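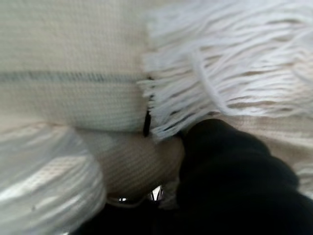 The Turunen drying rack went up over the bath in July and has been in use most days. It folds flat against the wall, holds eight rails and takes a full machine load if you keep the heavy things apart. Waffle weave is the best test I know for a rack, as the little squares hold a lot of water, and a cream cloth with a thick white fringe is harder still: the strands need to hang clear or they dry in a clump. The rails are 35 mm thick and leave no crease — my old Oltitz left one every time. Spacing is less good. Anything long on the front rail touches the one behind.

Fitting took 50 minutes with a drill and a level. The screws supplied are too short for plasterboard, so buy your own.

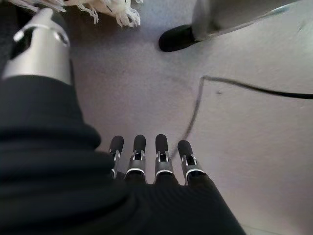
Kosov, July

Two months of steam have not marked the finish. One end cap has worked loose and I have glued it back. The hinge is stiff in the mornings and needs both hands. At 60 pounds it costs more than most, but spare rails are sold singly and I would buy it again. Four stars.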